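Dish duty goes on the payroll at Trandine

Staff at the catering firm Trandine used to argue about whose turn it was to do the plates. Since April they have argued about whose turn it is to do the plates for money.

The company has 43 kitchen employees, and 13 of them now spend part of each shift doing ordinary kitchen chores with hand-held grippers that record every move. The recordings go to Pralent, a software outfit that wants to teach machines to clear up after lunch. Each person is asked for 300 usable clips a month. A clip in which someone simply picks up the plate by hand, as people have done for centuries, does not count.

"I've stacked dishes for years and never had a note on my technique," said Imogen Wainwright, a prep cook. "Now I get notes. Apparently I rush my bowls."
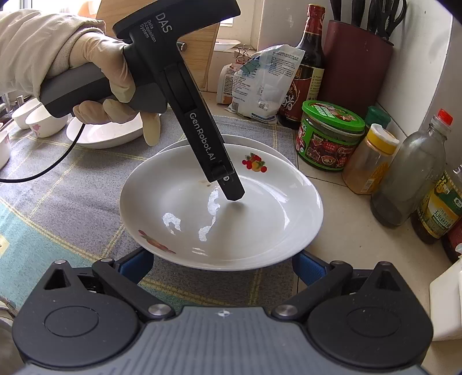
Slower hands, longer breaks

The work has shifted the day in small ways. Recording starts at 2 p.m., once the lunch orders are out, and those on gripper duty get an extra break because their wrists complain. Two cooks have asked to go back to chopping onions full time.

Vilhjálmur Frandsen, who runs the kitchens, says no jobs are going. He has said it at three staff meetings, which some employees feel is two more than a relaxed man would need. The current agreement with Pralent runs through the fall, and the rota for gripper duty is posted by the walk-in cooler, where it has already been edited in pen.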